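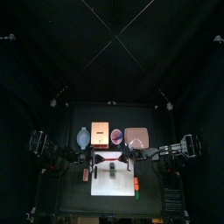

Wanda_Ambrose wrote:
Before you order, ask them what the enclosure does to your lead time. Ours from Wasto came with the black fabric walls and ceiling as standard, and the fabric held up the whole shipment. The arms were sitting in Haverford for weeks waiting on it.

dunleavy_d wrote:
OP here. I should have put more text in the first post. We have the Nilent two-arm cell on a trial until the end of January and I have to write a recommendation. Both grippers are on the red rod there, one at each end, over the white board. I'm looking for people who have run this kit or the Wasto one on small household items. I don't care about the sales numbers. I want to know what breaks and what support is like.

Wanda, lead time on the Nilent was quoted at 13 weeks with the enclosure included. No separate line for it.

Wanda_Ambrose wrote:
That's better than we got. Is the quote per cell or for the pair of arms only? Wasto counts the table as an accessory.

dunleavy_d wrote:
Per cell. Arms, table, frame, walls, software for one seat. A second seat is extra.

O. Symonenko wrote:
We have had two of the Nilent cells for most of a year. Short version:

Arms are fine. No failures.
Gripper fingers wear at the tips if you pick up a lot of hard plastic. Buy spares with the order. They are cheaper that way.
Cable routing at the joints needs checking. We had one loop catch on a link and pull a connector out. Leave slack, but not that much slack.
Support answers in the morning and goes quiet after 3 p.m. their time.

Two-handed holds are the reason we bought it. Handing a part from one side to the other works well once the two arms are calibrated to each other. The calibration drifts if you move the table, so bolt it down.

fongchan_b wrote:
I disagree on the arms. We returned ours. One shoulder joint developed play after 300 hours and Nilent said it was within tolerance. It was not within ours. For rods and blocks you won't notice it. For anything that has to go into a hole you will.

O. Symonenko wrote:
Which revision? The early ones had a different bearing.

fongchan_b wrote:
The serial number started with 717. They told us that was the current one at the time. I never got a straight answer about the bearing.

dunleavy_d wrote:
Useful. Ours starts with a different number so it may be the later revision. I will run an insertion test before the trial ends. What clearance were you working with?

fongchan_b wrote:
Half a millimeter on a peg. It missed one time in five toward the end.

Grotside_Lu wrote:
Lucinda Boateng from Grotside. We resell both kits, so read this with that in mind. The joint complaint is one I have heard from other customers and Nilent does replace the joint if you send them a log. They want to see the error over time. A video won't get you anywhere.

On clear plastic: test it. There's a crumpled clear piece by the right gripper in the first post, and that kind of thing is what I would spend trial time on. Depth cameras struggle with it on both systems.

fongchan_b wrote:
We sent a log. Two, in fact.

Grotside_Lu wrote:
Then you should have been given the joint. Message me the ticket number if you still have it.

Wanda_Ambrose wrote:
For what it's worth, the Wasto joints have been tight, but their software is a pain. You can't edit a saved motion, only record it again from the start. If your operators change tasks often, that matters more than half a millimeter.

dunleavy_d wrote:
We change tasks every few days, so it would matter here. Nilent lets you edit single points. I tried it this afternoon and it worked without a restart.

Plan is the peg test first, then clear plastic, then I ask for the spare fingers to be written into the quote. I will post the peg numbers when I have them.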